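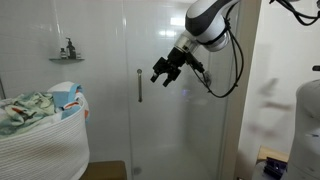

The apartment in Herden was small, but my mother liked the shower with its pale glass door. In July she gave me the key and 2 rules: close the door slowly, and never leave towels on the floor.

Now I live here alone. Every evening I put my clothes in the round white basket and I pull the door by its chrome handle – slowly, as she asked. On the corner shelf I keep my bottles, the tall one with the pump too. Then I call her and say that the floor is clean.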